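Vestham Launches Hopkin, a Washable Cloth Made to Stay in Use for Years

New cloth for kitchens and work tables is on sale from today

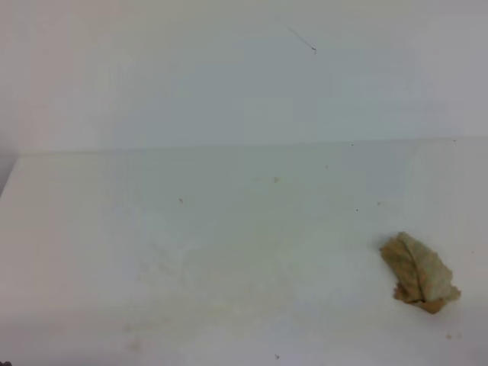
A tan and beige cloth on a white tabletop.

BOSTHOLM, December 30, 2022 – Vestham, the small maker of household textiles, announces today the start of sales of Hopkin, a reusable cloth for wiping tables, worktops and shelves. The cloth is woven and sewn in the company's own workshop in Bostholm, and it is offered in three natural colours.

Hopkin is the result of work which began in June, when Vestham asked 27 households to use an early version of the cloth in their kitchens. The households kept a short diary and returned it together with the used cloths. In total the company received 784 diary entries. Many of them mentioned the same wish: a cloth which can be left on the table after use, without folding or hanging, and which still feels soft the next morning.

"We have read all the diaries, and it took us much longer than we had planned," says Dilruba Debnath, founder of Vestham. "People wrote to us about tea, about turmeric, about the white table which they regret a little. They do not want to think about the cloth. They want to take it, wipe and go on with their day. For this we changed the weave two times, and the edge once more in the autumn."

The finished cloth can be washed at 90 degrees. It is sold without plastic wrapping, with one paper band which carries the washing advice. The company recommends to wash Hopkin once before the first use and not to use fabric softener, as softener makes the cloth take up less water.

The first production is 1056 cloths. Part of it is reserved for Mistard, the kitchen shop in Bostholm harbour, where customers can try the cloth at a table near the entrance.

"Our customers ask often for something between a sponge and a tea towel," says Meinir Gronow, manager of Mistard. "I took one home to try it and my husband uses it now for the bicycle, so I had to take a second."

Hopkin is available from today in the Vestham workshop and at Mistard, as a single cloth or in a set of four. A larger size for dining tables is in preparation.

About Vestham
Vestham makes cloths, towels and aprons for everyday use. The workshop in Bostholm is open to visitors in the mornings.

Press contact: Dilruba Debnath, Vestham, Bostholm. Product samples for journalists are available on request.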